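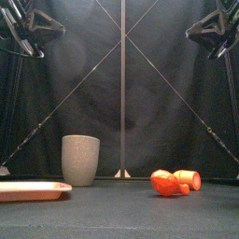 About Dodstead

Home Shop Trays Cups About Us Contact

Small tableware shop, started in July with 2 shelves and one very long list. Trays, cups, bits for the table. That's still most of it.

We like color. Salmon, peach, orange – and then something quiet next to it, like the speckled gray-beige cup with no handle. People ask for that one alot. Wide at the top, narrow at the foot, easy to get your hand round.

Trays are shallow with a broad rim. Keys, rolls, mail, whatever you've got. Mix them up, no sets here, buy one or buy six.

Every order gets packed by us at the Kellberg Street unit, about 500 a month now. Paper wrap, double box. If something turns up chipped send a photo and we'll send another, no forms.

Shop is open mornings, ring the bell at 201. Parking round back. Wholesale – ask for the Brura list, it has the trade prices and teh minimums. New colors go up on the Shop page first.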